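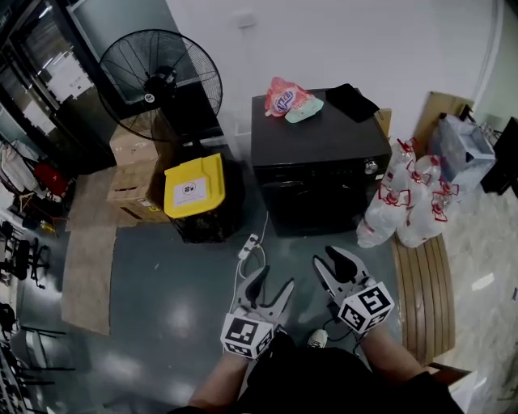

ブロークデール市、中高年向け「呼吸と歩行」講座を拡充 7月から全地区で受付開始

ブロークデール市保健部は、中高年の市民を対象とする健康講座「呼吸と歩行」を、7月から市内全地区に拡充して実施すると発表した。これまで講座はトリルヌスゲート地区に限って行われていたが、参加希望が定員を上回る状態が続いたことから、開催会場を7か所に増やし、受講の機会を広げる。受付は同月の初日午前9時に始まる。

講座は、腹式呼吸を取り入れたゆるやかな準備運動と、一定の歩調を保つ屋内外での歩行を組み合わせたものである。1回の所要時間は60分に満たず、専用の器具を必要としない。市は昨年度、トリルヌスゲート地区において試行的に講座を開設し、年間の延べ参加者数は573人であった。このうち、最終回まで継続して出席した188人を対象に、市保健部が生活習慣に関する調査票への記入を求めた。

調査票の集計によると、受講後に「日常的に歩く時間が増えた」と答えた者が最も多く、「階段の昇降が楽になった」「寝つきがよくなった」がこれに続いた。一方で、「開始時刻が早い」「会場までの交通手段が限られる」との意見も寄せられた。市保健部は、集計結果は参加者本人の申告に基づくものであり、医学的な効果を示すものではないとしたうえで、運動習慣の定着を図る施策の参考資料として取り扱うとしている。

拡充後の講座は、各会場とも1期20回で構成する。前半では姿勢の確認、呼吸の方法、足裏全体を使った歩き方など基本的な内容を扱い、後半では歩行距離を段階的に延ばす。雨天時および気温の高い日には屋内での運動に切り替える。切り替えの判断は当日の朝、各会場の責任者が行い、会場入口の掲示および市の電話案内で周知する。

指導に当たるのは、市が委嘱した運動指導員である。講座全体の監修は、オゾリンシュ健康体育研究所の主任指導員インドレク・バラナウスキエネ氏が引き続き担当する。同氏は発表に際し、「運動の強さを競う講座ではない。会話ができる程度の歩調を守り、息が上がる前に休むことを参加者に繰り返しお伝えしている。昨年度の参加者の中には、最初の数回は見学だけという方もおられたが、それで差し支えない」と述べた。

昨年度の講座で用いられた歩行記録帳「ソーヴェル」は、内容を改めたうえで全会場に配布される。改訂版では、歩行時間の記入欄に加え、就寝と起床の時刻、その日の体調、服薬の有無を書き込む欄が設けられた。文字の大きさも見直され、従来の版より行間が広くなっている。記録帳の提出は任意とし、提出された場合も、記載内容を本人の同意なく第三者に提供することはない。

受講の対象は、市内に居住または勤務する50歳以上の者で、医師から運動を制限されていないことを条件とする。心臓または呼吸器の疾患で通院中の者、過去1年以内に手術を受けた者については、申込みの前に主治医に相談するよう市保健部は求めている。介助者の同伴も認められる。介助者は受講者として数えず、定員には含まれない。

受講料は無料である。ただし、傷害保険の加入に要する費用は受講者の負担とし、初回に会場で納付する。いったん納付された保険料は、途中で受講を取りやめた場合にも返還されない。年度内に別の期を続けて受講する場合は、改めて納付する必要はない。

申込みは、市保健部の窓口、各地区の支所窓口、または郵送で受け付ける。電話による申込みは受け付けない。申込書には、希望する会場を第2希望まで記入できる。定員を超える申込みがあった会場については抽選を行い、結果は申込者全員に書面で通知する。昨年度の講座に参加した者も申込みができるが、抽選となった場合には、初めて受講する者を優先する。

開催時間は会場によって異なる。トリルヌスゲート地区の会場では従来どおり午前の部を置き、このほか要望の多かった午後の部を新たに設ける。午後の部は午後2時に開始する。他の会場では、当面は午前または午後のいずれか一方での開催となる。夕方以降の開催については、指導員の確保の見通しが立っていないため、今期は見送られた。

会場への交通手段に関しては、支所の駐車場を講座の時間帯に限り受講者に開放する。駐車できる台数に限りがあるため、市は公共交通機関の利用または徒歩での来場を呼びかけている。屋外での歩行経路は、会場ごとに市保健部が事前に点検し、車道を横断する箇所の少ない道を選定した。経路図は初回に配布される。

当日は動きやすい服装と履き慣れた運動靴を着用し、飲料水とタオルを持参すること。屋外での歩行に備え、帽子の着用が望ましい。杖または歩行補助具を使用している者は、そのまま参加することができる。貴重品の管理は受講者自身が行うものとし、会場での紛失について市は責任を負わない。

受講中に胸の痛み、めまい、強い息切れなどを感じた場合には、直ちに運動を中止し、指導員に申し出る必要がある。各会場には自動体外式除細動器が備えられ、運動指導員は全員、講座の開始までに救命講習を修了する。また、毎回の開始前に血圧の測定を行い、測定値によってはその日の運動への参加を控えるよう求めることがある。その場合も見学は可能で、出席として扱われる。

市保健部はこのほか、講座の修了者が各地区で自主的に歩行の集まりを開く際の支援についても検討を進めている。支援の内容としては、支所の会議室の貸出し、経路図の提供、指導員の派遣などが挙げられている。昨年度の修了者の一部は、すでにトリルヌスゲート地区で定期的に集まり、講座で用いた経路を歩いているという。支援制度の詳細は、今期の講座が終了した後に改めて公表される。

運動指導員の追加募集も併せて行われる。応募できるのは、運動指導に関する資格を有し、7月以降、継続して指導に当たることができる者である。書類による選考の後、面接と実技の確認を行う。採用された者は、オゾリンシュ健康体育研究所が実施する事前研修を受けたうえで、各会場に配置される。研修では、高齢者の体調変化の見分け方、歩行補助具を使用する受講者への対応などを扱う。

講座の内容および申込方法の詳細は、市保健部健康増進課の窓口で配布する案内冊子に記載されている。冊子は各地区の支所および市立図書館でも入手できる。大きな文字で印刷した版と音声版も用意されており、希望者は健康増進課に申し出ること。窓口の受付時間は午前9時から午後5時まで。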